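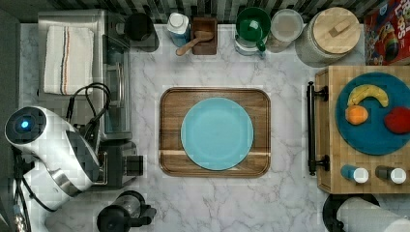 Page last changed: May, by the Household Desk

Kitchens and Worktops

Keeping boards, trays and plates in order on a marble worktop

Posted by Lesano

I should be grateful for advice on the arrangement of a shared kitchen. The worktop is white marble with grey veining, and a wooden cart with a butcher-block top stands at one side of it. We keep a wooden tray or board in the middle of the marble with a plate on it, so that whoever is preparing food has a fixed place in which to work. Fruit is kept on a large teal plate on the wooden surface, and the mugs, canister and cooking spoon are kept towards the back.

Two difficulties have arisen. The first is that items on the wooden surface tend to spread, and the fruit plate ends up sharing its space with cereal and bottles. The second concerns the care of the wood itself. Members of the household disagree as to whether a grooved board may be left on the marble overnight, and whether it should be oiled. The marble was sealed when it was fitted by Gretico, but no written instructions were left with us.

Any guidance on either matter would be welcome. We have 25 residents using the kitchen in turn, and whatever is decided must be simple enough to be written on one sheet.

Kyrylo Kovalchuk

I was responsible for the kitchens in a residential college for a number of years, and the following arrangement served us adequately.

Divide the surfaces by use. The marble should be reserved for preparation and for serving. The wooden surface should be reserved for food that is waiting to be eaten, such as fruit and dry goods. Each resident then needs to remember only which of the two surfaces he or she is using.

Cereal boxes should be returned to a cupboard after breakfast. A box laid on its side beside the fruit takes up the room of several bowls, and it will in time be pushed over the rim of the plate. If no cupboard is available, the box should stand upright at the back.

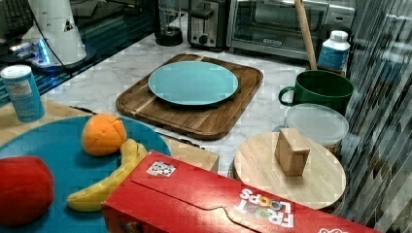

Care of the board

A grooved board should be washed by hand on both faces and stood on its edge until it is dry. It should not be left flat on marble while damp. Moisture held beneath it may mark the stone, and a board that dries on one face only is liable to warp. Small round boards should be treated in the same way.

Oil the wood when it begins to look pale or feels rough. Use a food-safe mineral oil, leave it for 30 minutes and wipe away what remains. Oil must not be left standing on the stone.

With regard to the sealing, place a few drops of water on the marble and wait. If the stone darkens beneath them, it is due to be sealed again.

Yatsenko

I agree with most of the above, although I would not forbid the board to remain on the marble. In our kitchen it has stayed there during the day for over 3 years without harm, and it is lifted and dried each evening at the close of supper.

The more useful measure, in my view, is to keep the back of the worktop for appliances and the middle for the board and plate.

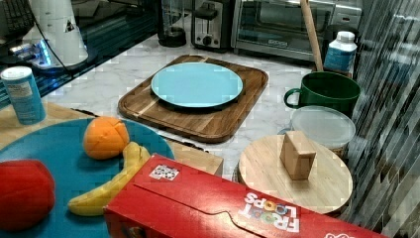 Mugs and food containers should go back to a shelf when they are not in use, as they are inclined to gather at the side and reduce the working space. We also found that a smaller plate on the board was preferable to a large one, as it leaves the rim of the board clear for lifting.

As to the sheet of instructions, ours has four lines and is fixed inside a cupboard door. A longer version was tried and was not read.

Bestora

Lemon juice and vinegar will mark marble. Please add this to your sheet.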